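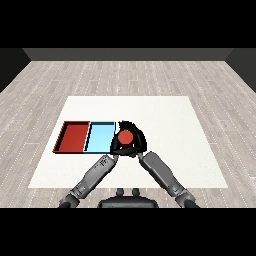
6 min read · 877 downloads last month

Stodeck Two-Tray Sim, end-effector comparison

Summary

Simulated episodes recorded to compare hand controllers on one tabletop sorting task. The scene has a white table, a red tray, a light blue tray and a red cylinder. The robot is a two-armed torso model with gray arms and black end-effectors. Everything is rendered. There is no real-robot data in this release.

Contents

2,000 episodes in total, 1,000 per controller. Each episode has the head view, joint positions, commanded actions and a success flag.

casado: position controller, all finger joints closed on one shared command.
kellari: per-finger controller with a force limit.

Both controllers use the same arm planner, so differences in the results should come from the hand side. The arm planner settings are in config/arm.yaml and should not be changed if you want to compare with our numbers.

Task

Pick up the cylinder and put it in the tray of the matching color. An episode ends when the cylinder comes to rest in a tray, when it leaves the table, or when time runs out.

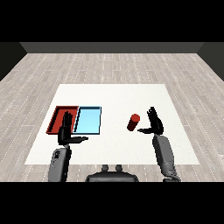 A cylinder that has tipped over does not end the episode. The controller may try again until the time limit, and the attempt count is stored in the tries field. Early versions of the logger reset this field after a tip. If you have a copy from before November, download it again.

Known issues

The head view is letterboxed. Crop the black bands before training or the resize will waste part of your input height.
Edges are jagged at the stored resolution, mostly near the hands and tray rims.
Contact friction was tuned by hand at Skarstead and has not been checked against a physical cylinder.
kellari runs slower than real time on a laptop. Timestamps are in sim time, so this does not affect the files.

Loading

Unpack both archives into data/ and run load.py with the controller name. Use split 6 for evaluation. It was held out while we tuned both controllers.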